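Motton Fabric Storage Bin - Set-up and Use Guide
Section 4: Storing shoes in the bin
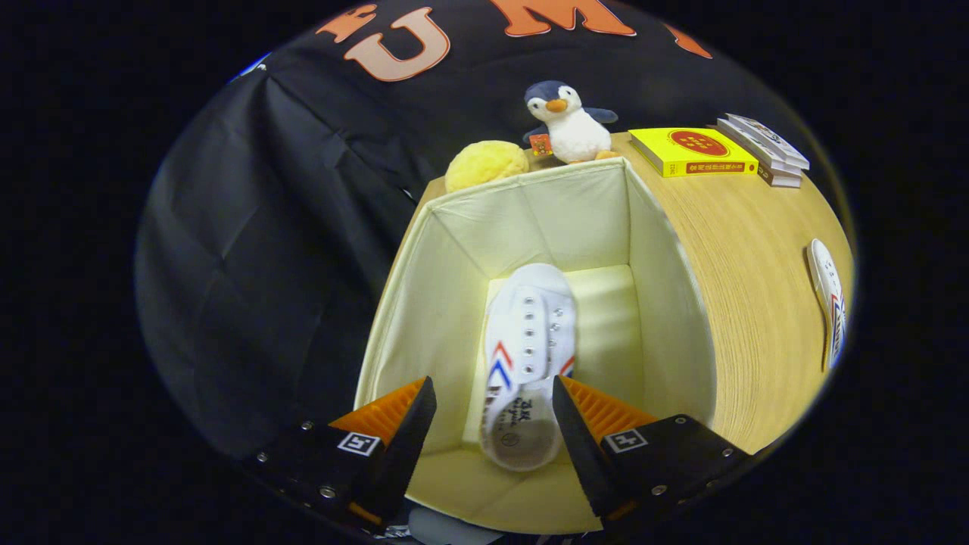
Fig. 9. Canvas sneaker laid lengthwise in the bin, toe toward the far wall.

This section explains how to prepare the bin for shoes, how to put the shoes in, and how to keep the fabric in good shape afterwards. It is valid for model 1608 in all colors. If you have the version with divider (Motton Clostoso), please read also the notes at the end of the section.

Before you start

Unfold the bin as described in Section 2 and push the base board down until it lies flat in all four corners. Place the bin on a stable table or on a clean floor. A table is more comfortable for the back, and you will see the dirt on the soles better.

Small creases in the walls are normal after the transport. They become weaker after several days of use. Please do not iron the walls with the base board inside.

4.1 Preparing the shoes

1. Let the shoes dry completely. Canvas shoes dry slowly on the inside, also when the outside feels dry already. Leave them overnight in a room with moving air.

2. Knock the soles together outdoors and remove sand and small stones with a stiff brush.

3. Wipe the rubber edge of the sole with a damp cloth, then with a dry one. Dark marks from the rubber are difficult to remove from the cream fabric.

4. Loosen the laces a little and put the ends inside the shoe. Do not tie the two shoes together.

5. If the shoes will stay in the bin for a whole season, fill the toe part with plain white paper. Do not use newspaper, the ink can go into the lining.

CAUTION: Never store wet or damp shoes in the bin. The base board can swell and the fabric can get stains that do not wash out.

4.2 Putting the shoes in

1. Open the bin fully and press the side walls outward with flat hands.

2. Hold the first shoe at the heel, with the sole down.

3. Lower it into the bin with the toe first, until the toe is near the far wall. Then let the heel come down on the floor of the bin.

4. Move the shoe close to one side wall, so that there is place for the second one.

5. Put in the second shoe in the opposite direction, with the heel toward the far wall. In this way the wide part of one shoe lies beside the narrow part of the other, and you win some space.

6. Check that the walls stand straight. If a wall is pushed out, the shoes are too long for the bin.

Note: High shoes can be laid on the side. Put a sheet of paper between them if they have metal eyelets or hooks - metal parts can leave scratches on smooth leather.

CAUTION: Do not lift the bin by the rim of one wall only. Always use both hands under the base.

4.3 Stacking and placing

Bins with shoes inside may be stacked only when the lid (sold separately) is closed. The maximum load on a closed lid is 9 kg. Do not place a bin nearer than 40 cm to a radiator or stove, and keep it out of direct sun if possible, as the cream color can turn yellow.

In the Grornport shelf, slide the bin in with the label side to the front. Leave a small gap above the rim for the air.

4.4 Care

1. Take out the shoes and the base board every few weeks.

2. Shake the bin outdoors, or use a vacuum cleaner with the soft brush.

3. Treat single spots with lukewarm water and mild soap. Do not rub strongly.

4. Let the bin dry open, upside down, before you put the board back.

Do not machine wash. Do not use bleach.

Notes for Motton Clostoso

Fix the divider before step 1 of 4.2. The hook-and-loop strips must be pressed for 20 seconds on each side. With the divider in place, both shoes can point in the same direction.

Replacement base boards and dividers can be ordered from Ondrejka with the part number printed under the bin. Continue with Section 5: Storing textiles.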